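From the shared workshop: two arms and a breakfast table

Vasylyna Tkachenko and I have had the Narell build going at the Dornen workshop since October, and it has finally reached the stage where I want to show it to everyone who walks past! Two arms, one white tabletop, and a table-setting job we picked because it sounded easy (it isn't). The yellow placemat with the cars on it gives us more grief than all the dishes put together. Cloth just does what it likes. We ran 33 tries last week and I've got a notebook full of grumbling to go with them.

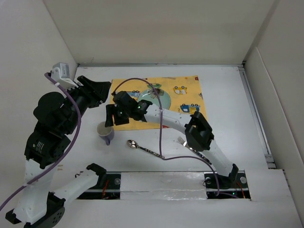

Placemat flat in the first one, both grippers on it in the second.

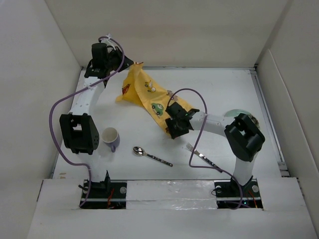 How much room do you need to put two small arms on one bench?
Ours fit on a top 50 inches wide, and I'd go wider if your shop has the space, so the elbows can swing out without meeting.

Next on my list is tidying the purple cables, which still loop out farther than I'd like. Vasylyna wants to redo the left base first, and she's probably right. If you have a spare box of M3 screws, 30 mm long, leave it on our shelf with my name on it, please!

Consuelo Aranda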